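3. Method

Demonstrations were collected with a hand-held two-finger gripper and used to train one policy per chore. Marlene Girard recorded the household set and Precious Van der Merwe the shop-floor set. After discarding runs with tracking loss, 2,211 demonstrations remained, out of 2,924 recorded. The shop-floor chores were shelf facing and bin sorting. The household chores were table clearing, moving a stool clear of a table, and picking up bags from the floor.

Each policy was then run on the Okar arm without further tuning. A trial counted as a success only if the object ended in the target area and nothing else was knocked over.

4. Results

Of 469 trials, 67 percent succeeded. Bin sorting was the most reliable chore. Bag pickup was the least reliable: straps fold differently every time, and the policy often closed on fabric that slid out of the pads. Shelf facing failed mainly on soft packaging.

4.1 Household layout

Furniture spacing had more effect than we had planned for. A slim vase on a table end leaves little room for a wide finger to pass, and a stool tucked under the tabletop has to be pulled straight out before it can be turned. A backpack leaning on the table's side adds a third object that may shift on contact.

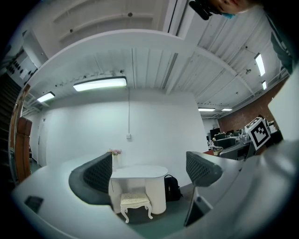 5. Discussion

The results do not support unattended use for any of the household chores. Bin sorting could run with a person nearby to reset failed picks. Speed was not scored, but every policy was slower than either of us doing the same chore by hand.

Further work should test bags with stiff handles separately from bags with loose straps.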